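Can't find a full uncut version of an old horror film to stream, only shorter ones
Posted Mon 18 October by tapehiss_dan
Wevport Community Help > Movies and TV > Streaming and rentals

I am trying to watch Skoltorness, the horror movie with the ferry crew stuck in the lighthouse over the winter. I saw it on rented tape when I was a teenager and I want to show it to my sister before the end of the month. She has never seen it and she likes that kind of thing.

The problem is that every version I find is a different length. The one on Ositik says 88 minutes. The one on Issa says 94 minutes but when I started it the player showed 90. There is a third site that says "full movie HD uncut" in the title, but it wants a card number before it will even show the running time, so I closed that one.

What I remember from the tape is a long part in the middle where the cook goes down to the generator room by himself and finds the logbook. He reads from it out loud for what felt like forever. In the Ositik version he opens the door, there is a cut, and he is already back upstairs with the book under his arm. I thought I was remembering wrong, but my sister's husband saw the tape too, years ago, and he also remembers the reading. 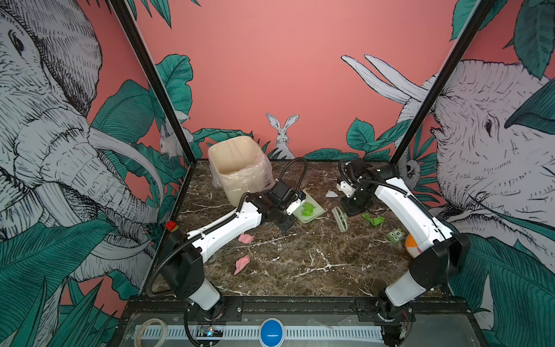
I have a subscription to Ositik and I can pay for a rental somewhere else if it is the right version. I don't want to buy a disc player again, I got rid of mine when I moved. I also don't want to download anything from a site I can't check.

So what I need to know is which version has the logbook part, whether it can be streamed legally in the US, and whether "uncut" in the title means anything at all. Also, if somebody knows why the picture on Ositik looks so tight at the sides, I would like to know that too. Heads are cut off at the ear in some of the two-person shots.

I did search the forum first. The only thread I found was from before Issa had the movie and the links in it are dead.

Share this post | 26 comments

greenroom_kettle
Member, 703 posts

There are three versions of this movie going around, and the sites mix up the running times, so you are not remembering wrong.

The first is the theatrical cut, 94 minutes. It has the logbook reading, but a shorter one. He reads the first two entries and then the lights go.

The second is the TV cut, 88 minutes. This was made for late night broadcast. The logbook reading is gone, most of the blood on the stairs is gone, and the ending fades out before you see the boat. This is what Ositik has. It was also cropped to fill an old square TV and then cropped again at the top and bottom to make it wide for streaming, which would explain your missing ears. Nothing in your player settings will fix it. The picture is missing from the file they have.

The third is the long cut, 103 minutes, which is what was on the rental tape. The tape box did not say it was a longer cut, so a lot of people who rented it think they saw the normal one. That is the one where he reads all of the entries and you hear the generator slow down behind him.

Now for Issa. The listing says 94 and the player says 90, and both are right in a way. Their copy comes from a European transfer, and those run a little fast. Film was shot at 24 frames a second and European television ran at 25, so a 94-minute movie comes out at 90 with nothing removed. Voices are very slightly higher. Most people don't notice unless they know the music well. So Issa has the theatrical cut, complete.

For the long cut, the only legal stream I know of is the Wevport rental store, under the title "Skoltorness: The Long Winter." It does not come up if you search for the plain title, which is probably why you missed it. You have to type the second part. I rented it last year and it was the full 103 minutes with the shape of the picture left alone, so you get black bars at the sides. The sound is rough for the first reel and then gets better.
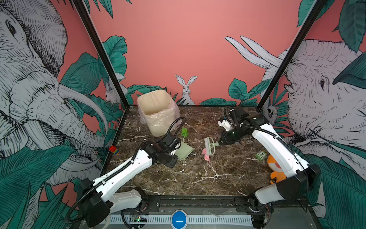

Before you pay, open the details page and look for three things. The running time should be 103. The language line should say English only – the dubbed copies are all the theatrical cut with new credits on the front. And the year should be the year of the original release. If it shows a later year, somebody has loaded the anniversary version, and that is the theatrical cut again with an interview stuck on the end to make it look longer. A friend got caught by that one and watched 6 minutes of a man in a chair before working out that the movie was over.

The rental gives you 30 days to start and 48 hours to finish once you press play. If you and your sister want to split it over a weekend that should be fine, but don't press play early to test it. Use the trailer to test your sound.

As for the word "uncut," it means nothing in a title. Anyone who uploads a movie can type it. Stay away from the site that wants a card number. Those pages are made by filling in a form with the title of any movie, and there is usually no movie behind them. The synopsis on them tends to be run through a translator and back. If the plot summary has the names of the characters wrong, close the page.

One more thing, your library might have it. Ours has a streaming service you log in to with your card number from the library, no charge, and it had the theatrical cut until the spring. They rotate the list every few months, so check in November if it isn't there now.

Edited to add: somebody in the comments asked about subtitles. The Wevport copy has them but they were made for the theatrical cut, so the logbook part has none. They come back in sync once he is upstairs.

14 people found this helpful

nightferry3000
New member

just get it on Issa its the same movie. i watched it twice and the story makes sense without the long reading. the long version is slow anyway and my wife fell asleep

also if you turn the zoom off on your TV you get the ears back

2 people found this helpful

 greenroom_kettle: Zoom won't do it for the Ositik copy. Try it on Issa and you will see the difference, that one isn't cropped.

 nightferry3000: ok it worked for me on a different movie

popcorn_ledger
Member

I agree with most of the long answer above, with a couple of corrections.

The TV cut does have the boat at the end in some regions. I have a recording off the air from when I lived up north and the boat is there for a few seconds before the fade. So you can't use the ending to tell which version you have. The generator room is the better test. Skip to a little before the halfway point and look for the door with the chain on it. If he goes through and you see his flashlight on the wall, it is the theatrical or the long one. If you never see the inside of the room, it is the TV cut.

The second thing is the price. Wevport charges one price for SD and a higher one for HD on this title, and as far as I could tell they are the same file. The long cut only exists as a tape master, so there is no HD to be had. I rented both, a few months apart and without thinking about it, and could not see any difference on a large screen. Pay for the SD.

If you are watching with somebody who has never seen it, I would think about starting with the theatrical cut on Issa. The picture is a lot cleaner and the jump on the stairs works better when you haven't just sat through ten minutes of reading. The long cut is good the second time. That is only my opinion, and people who had the tape usually feel the other way.

I wouldn't count on the library in November. Mine took down nearly all of its older horror and replaced it with documentaries.

 tapehiss_dan: Thank you both. I typed in the second part of the title and it came up right away, 103 minutes, English, right year. I rented the SD one. Have not pressed play. My sister is coming on Saturday.

 popcorn_ledger: Turn the sound up a bit for the first reel and then be ready to turn it down again when they get to the dock. There is a horn.

 tapehiss_dan: I remember the horn.

Show all 26 comments

Contact us | Community rules | Copyright Wevport Community Help | Back to top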